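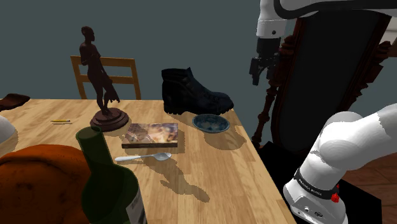 Writing the rules before the run: an interview with Sebastián Leiva

Dendora published the second edition of its guidance on simulated handling trials in January. The guidance is used by teams that test robot arms on household objects in simulation, and it sets out what must be recorded before, during and after each trial. Sebastián Leiva led the drafting. He spoke to us at the Haberkorn building, where the working group holds its meetings.

Mr Leiva began with the question of scope. The first edition dealt only with the arm and its controller, and in his view that was too narrow. "A trial is also the table, the objects on it, the light and the position of every camera," he said. "If a team changes the bowl between one run and the next and does not write it down, the two results cannot be set side by side."

The new edition therefore asks for a scene record. It lists each object by name, with its size, its starting position and the source of its model. Objects that play no part in the task must be listed as well. Mr Leiva was firm on this point. A spoon lying by itself on a bare surface is one problem, he explained, and the same spoon with a bottle, a boot and a statuette near it is another, even if the arm never touches them.

Asked how members had received this, he said that the response had been mixed. Miltine, which keeps a library of 3,000 object models, already held most of the details. Smaller teams had found the work heavy. The group agreed to a shorter form for trials with up to 19 objects, and the full form remains in use for anything larger.

A large part of our conversation concerned the grip. Section 4 of the guidance requires the team to state, before the trial, where on the object the fingers are expected to close and what will count as a secure hold. Mr Leiva said that this section had taken longer to agree than any other.

"People wanted to write 'the object was picked up' and leave it there," he said. "We asked them to say which part was held, at what angle, and for how long. With a spoon, a hold at the end of the handle is a different result from a hold near the neck, and the record has to show which it was."

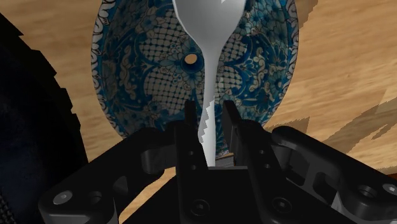
He added that the same section covers what lies beneath the held object. If there is a dish under it, the record must give the height of the lowest part of the gripper above the rim, and the team must set a smallest allowed distance in advance. Contact with the dish is to be logged as contact, whether or not the task goes on to be completed.

We raised the matter of picture quality. Simulated views can show rough outlines and blocky shadows, and some readers of the first edition had asked whether such runs should be thrown out. Mr Leiva does not think so. "Keep the run and note the fault," he said. "A reviewer can decide what weight to give it. A reviewer can do nothing with a run that has been deleted." The guidance now provides a separate field for faults of this kind, with the render settings entered beside it.

On failed trials his position was similar. Teams must report all attempts made under a given scene record, in the order in which they were made. An attempt stopped by the operator is reported with the reason for stopping — a single line is enough.

Nulari will host the archive of completed records, and access will be open to all members. The working group will review the guidance again after three rounds of submissions. Mr Leiva expects the section on soft objects to change most. "We have written very little on cloth," he said, "and members have already told us so."

Related items
Scene record: short form and notes for completion
Naming of objects in shared model libraries
Minutes of the working group, January
Camera positions in simulated trials: questions from members

Contact the guidance office | © Dendora 2023 | Back to top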